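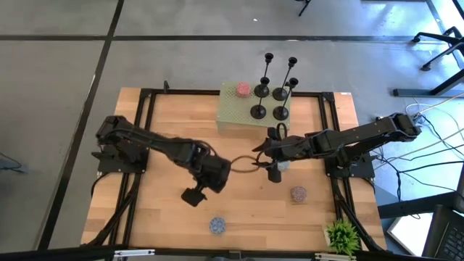
Two-arm station, head view, ring task

Ticket: Right gripper closes late in recorded demonstrations
Product: Datari Recorder with Stoment hand controllers
Site: Urkside
Priority: normal
Status: solved, waiting for confirmation of the patch

Description of the problem

We teach the handover of a thin ring from one arm to the other. The operator moves both arms by remote control with the Stoment controllers, and Datari Recorder saves the joint positions, the gripper commands and all camera streams. During the live control everything feels normal. The gripper closes when the operator pulls the trigger, and we do not notice any delay in the hand.

The trouble comes when we replay the episode. The right arm follows the correct path, but its gripper closes too late, after the left gripper has already opened. The ring falls on the table. The left arm has no such problem in the same episode.

We recorded 15 episodes on Tuesday with the same operator and all of them show it. Episodes from before the last update of the recorder replay well on the same hardware, so I do not suspect the arms themselves.

What we tried before opening the ticket

Restarted the recorder and both controllers. No change.
Exchanged the left and the right controller. The delay stayed with the right arm.
Exchanged the USB cables. No change.
Reduced the replay speed to half. The gripper is still late, and the delay in real seconds does not become double. It stays the same.
Turned off the wrist cameras in the recording profile. The delay became smaller, but it did not disappear.

The last point was a surprise for me. I do not understand why a camera should have influence on the gripper commands, unless they share one queue.

To be sure that the problem is not only in the ring task, we repeated it with a simpler one. One arm picks up a small blue-and-white patterned object from the wooden table and must put it on the little green table. It is a slow movement with only one grasp, so it is easy to compare the trigger signal and the finger position in the log.
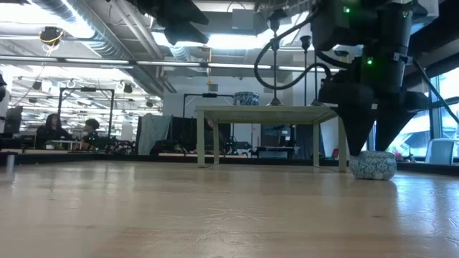 Datari support replied the same afternoon: thank you for the detailed steps, the controller exchange saves us one round of questions. Please tell us if the gripper channel in your recording profile is set to "on arrival" or "on source clock". Also send the header of one bad episode and one good episode. The video is not needed at this stage. The profile converter in the new version may have changed this setting for channels which were added by hand.

My answer to this: the right gripper channel is set to "on arrival". The left one is set to "on source clock". I did not change it myself, and the backup of our old profile has "on source clock" for both. The right channel was indeed added by hand, when we replaced the Bansal driver for this gripper in November. I attached the two headers.

From the headers I calculated the difference between the source time and the saved time. In the good episode it is very small and constant. In the bad episode it grows while the cameras fill the queue, and in the worst place it reaches 600 ms. For a handover it is much too long – the left hand is already moving away.

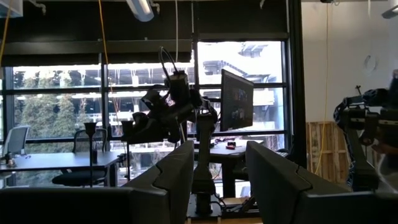 After setting the right channel back to "on source clock" I recorded new episodes of both tasks. The replay is good again. In the ring task both grippers close and open in the order in which the operator did it, also with the wrist cameras turned on.

There is one remaining point. If I open the profile editor and press Save, even without any change, the setting jumps back to "on arrival". I could repeat this 3 times one after another. For the moment we made the profile file read-only, and it works, but the editor then closes without any error message. A new colleague will think that the changes were saved.

Questions still open from our side

1. Can the old episodes be repaired? The source time is present in the raw file, so I suppose it is possible to sort the right gripper channel again. We would not like to repeat the demonstrations.
2. Does the editor touch other channels which were added by hand? I compared only the gripper channels until now.

Update: support confirmed the fault in the editor and sent a small script for question 1. I ran it on the first 5 episodes and the replay is correct. I will run it on the rest tomorrow morning. Please leave the ticket open until the patched editor is installed at Urkside, and write to me if you need the raw files before this – we keep them until the end of the month.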